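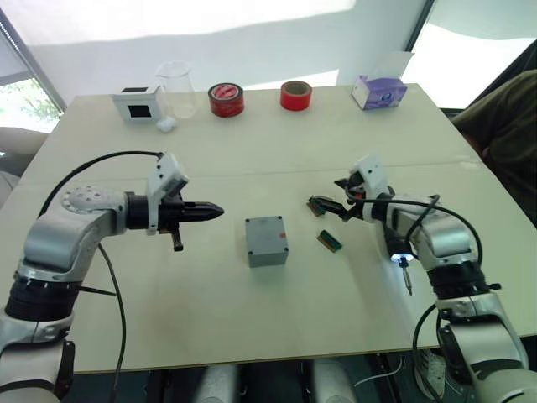 3.2 Effect of resting time on the spread of filled cookies

The second set of bakes looked at how long the dough should rest before it goes into the oven. Home recipes for sandwich cookies differ widely on this point. Many ask for an hour in the refrigerator, others for a full night, and a few skip the rest altogether. We used the base recipe from Section 2 without changes, with Hivero all-purpose flour and unsalted Brasaleo butter, both bought in a single lot in May so that the supply would not vary between bakes.

Dough was mixed in batches of 500 g and portioned with a spring scoop. Each batch gave 12 cookies, baked on one tray. Three resting times were compared: none, one hour, and overnight. Four trays were baked for each resting time, for a total of 144 cookies. All trays went on the middle rack of the same Pesonen deck oven, and the oven was allowed to return to its set temperature between trays. Cookies cooled on the tray for five minutes and then on a wire rack until they reached room temperature.

Width was measured with calipers in two directions, and the mean of the two was used. Height was taken at the center. Cookies that had run together on the tray were cut apart and measured in one direction only. This happened on two trays, both from the group with no rest.

Cookies from unrested dough were the widest and the flattest. The one-hour group was narrower, with a more even edge, and the overnight group was narrower again. The step from no rest to one hour was larger than the step from one hour to overnight (Figure 4). Height followed the opposite order. Color also changed: the overnight cookies browned more at the rim, although oven time was the same for all groups.

Figure 4. Mean cookie width by resting time. Bars show the spread between trays.

The flatter cookies caused trouble at the filling stage. When the lime cream was piped onto them, the top half tended to slide, and the finished pairs had to be chilled before they could be stacked. The rested cookies held the cream well at room temperature. Pairs made from the overnight dough were slightly domed and left a small gap at the edge unless more cream was used.

We repeated the one-hour bake with Sunent flour, which has a higher protein content according to its label. The cookies were a little taller, but the difference was within the range seen between trays of the first flour, and we draw no conclusion from it. The remaining bakes in this paper use the one-hour rest. Overnight resting is taken up again in Section 4, where the taste panel results are given.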